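Asum project passes 1,000 recorded block-placing runs

26th September 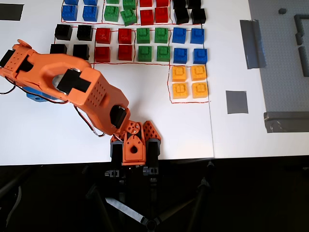 Data collection

The Asum project at Wavden's Brerndale workshop has recorded 1,000 runs of a small tabletop arm moving studded building blocks onto a gray baseplate. The arm is made of 3D-printed orange segments driven by black servos, with a two-finger gripper. Each run is steered by an operator and stored as joint positions plus video.

Before a run, blocks are set out by color inside areas marked on the white table in red marker. Starting positions are kept the same within a batch and changed between batches. The color order also changes: the two larger areas hold black, red, green and blue blocks in different sequences, and a smaller one holds the yellow-orange blocks. Earlier batches, recorded in March, used a single fixed order, and a policy trained on them tended to reach for a location regardless of the color requested.

The runs come from 14 operators. Of the recordings, 59 were removed for dropped video or a stalled servo. Failed grasps followed by a second attempt were kept and labeled separately. Median run length is 38 seconds.

Training

A first policy has been trained on part of the set using Seidel, Wavden's in-house training code. It handles single-block requests; stacking has not been tested. Results will be reported once the held-out layouts have been run.

The next batches will add rotated blocks and uneven spacing. File format and labeling rules are unchanged, so existing loaders will read the new data.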